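Handheld gripper build, picking up where I left off in January. Mechanism is done apart from the finger pads. Notes on what changed, mostly for the two people who asked about the linkage.

Layout is unchanged. Two mirrored fingers on pivots, a cross rail tying the linkages together, triangular bracket at each end. The brackets were solid in the first version. Cutting out the middle saved a little print time and made the screw easier to reach.

Pivots were the main problem. First set was plain printed bore on a steel pin. After 400 cycles the left bore had gone oval and the fingertips no longer met. Reamed both sides and pressed in bushings from Barkdale. Play at the tip is now below what I can measure with the calipers I own.

Total weight with camera and cable: 166 g over my target. Most of that is the main housing. I made the plate too thick and then added ribs to it anyway. It will get thinner in the next print, but I am not reprinting a part that size over a weight problem until the rest is settled.

Finger pads: blue rubber. Tried two hardnesses. The harder one wears better and slips on anything with a coating. The softer one holds but picks up lint, and a linty pad slips too. Wiping with isopropyl every 30 grasps keeps it usable. Staying with soft for now.

Someone asked why I don't use the Haritz pads. I had a pair. The mounting slot is 5 mm too wide for my fingertip and I did not want to redraw the tip around a part I may not be able to reorder.

Trigger spring is from a Van Damme assortment, second lightest in the box. The lightest would not return the fingers past the last part of travel. The next one up tired my hand in ten minutes.

Camera mount: fixed, looking out over the housing so both fingertips stay in view through the whole stroke. This costs a large share of the image to the tool itself. Tilting the camera up recovers some background and loses the tips when closed. I need the tips more.

Logging runs on the Sterovell board. It stamps finger position and image on the same clock. Before that I had two clocks and a script to line them up, and the script was wrong whenever the USB hub reset. Removing the script was the best change of the month.

Next target is cloth. Rigid objects are mostly fine now. Fabric is where the gap between pads matters, because a fold compresses and the position reading alone does not say whether anything is held. Current plan is to look at trigger load against finger position and see if the two cases separate.
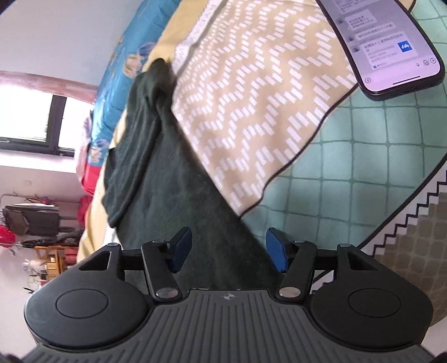

Fuzzy fabric first, then smooth sheets. If the load curve is useless on both, I will put a thin force sensor behind one pad and accept the extra wire. Files go up once the housing is redrawn.

Recent posts
Reaming printed bores without a drill press
Bushing fit: three tolerances compared
USB hub resets, part 2
Trigger return springs, measured
Housing plate v3, print settings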